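Pistau Wrist View Kit
Product page, updated 2020-02-20

Pistau is a wrist camera mount, a recording package and a training recipe for small robot arms. It learns picking and placing from demonstrations you give by hand, using the view from the wrist and no overhead camera at all. We left the overhead camera out because people kept bumping it, then blaming the software.

The method behind it came out of our Teruvport workshop. We recorded 1,409 demonstrations at ordinary benches, with the clutter left where it was. A policy trained on tidy benches did beautifully on tidy benches, and we have yet to visit a customer who owns one.

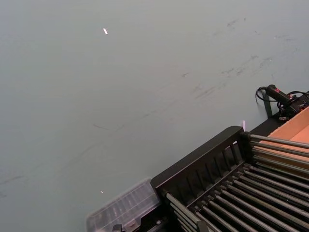 Slotted racks and rods are the hard part. Seen from a few centimetres away, one grey rod looks much like its neighbour, and the early policies chose between them with great confidence and little skill. The fix was to feed in 5 past views with the current one, so the arm keeps some memory of where it came from. Clear plastic still bothers it. Frosted lids bother it less, for reasons we're still arguing over.

Scuffed benchtops are fine. Please don't repaint yours on our account.

In the kit
Wrist mount, aluminium, two finishes (grey and other grey)
Small camera with cable
Orlandini recording software, 3 seats
Printed guide, 13 pages, one of them useful in an emergency

Not in the kit
The arm, the bench, patience

Colour calibration is done before shipping. Orders leave from our Fultenbridge warehouse — allow extra time in July, when we count the stock and regret it.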